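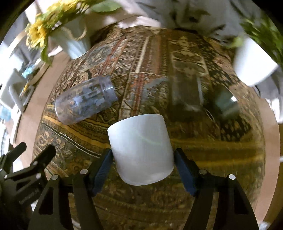 Changes to Work in the Household Handling Unit

September 2023

Since April, staff in the Household Handling unit at Ferkmont have recorded most of their working day with hand-held grippers. The unit previously prepared training material for the Dreslow sorting line by writing out handling instructions, which the engineering group then turned into robot programs. Under the new arrangement, a member of staff picks up and sets down the items with the gripper, and the recordings go directly to the engineering group. This item sets out what has changed for the people in the unit and what will change next.

The unit has 9 employees. All of them kept their positions and grade when the new method was introduced. Job titles have been changed from Handling Writer to Handling Demonstrator, and the job description has been revised to match. Employees who have not yet signed the revised description should do so with Ainhoa Moya in Personnel before the end of the quarter.

The daily work is now more physical. A demonstrator lays out a small group of items on a patterned cloth or rug, takes hold of them one at a time, and moves each one to a new position. Clear jars and bottles are used often, as the Dreslow line has had more trouble with transparent containers than with any other kind of item. The pattern showing through the plastic makes the outline hard to find, and a container lying on its side adds to the difficulty. White cups and flower pots are also part of the regular set. 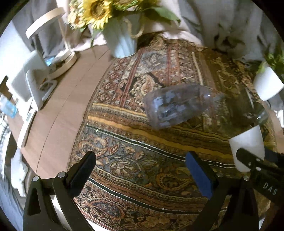
Layouts are changed between recordings, and demonstrators are asked to choose the new layout themselves. Several employees have said that this is the part of the job they prefer. Others have told their supervisor that they miss the written work, and that repeating one movement many times leaves little room for judgment. Both views were noted at the staff meeting and have been passed on to management.

Complaints of sore wrists rose during the first weeks. Severino Collado, who supervises the unit, has since limited continuous gripper work to 4 recordings, followed by a change of task. Checking and labeling of finished recordings, formerly done by an outside contractor, has been brought into the unit so that every demonstrator has desk work available between sessions. "People were finishing the day tired in one hand and bored in the head," Mr. Collado told the staff meeting. "The labeling work helps with both."

To date the unit has delivered 842 accepted recordings. A further 203 were returned, in most cases because the item slipped from the finger pads or the grip was closed too early. Returned recordings are not counted against the individual employee and are not used in annual reviews. This was agreed in writing before the work began and remains in force.

The sorting line at the Benítez building will begin using the new material in stages. Line staff there will continue to handle clear containers by hand during this period, and shift numbers will stay as they are. Any later change to staffing on the line will be discussed with employee representatives before a decision is made.

Training on the gripper is open to employees of other units who wish to apply for a transfer. The course is held at the Ditside training room and is counted as paid working time. Applications should be sent to Ms. Moya with the written approval of the employee's present supervisor.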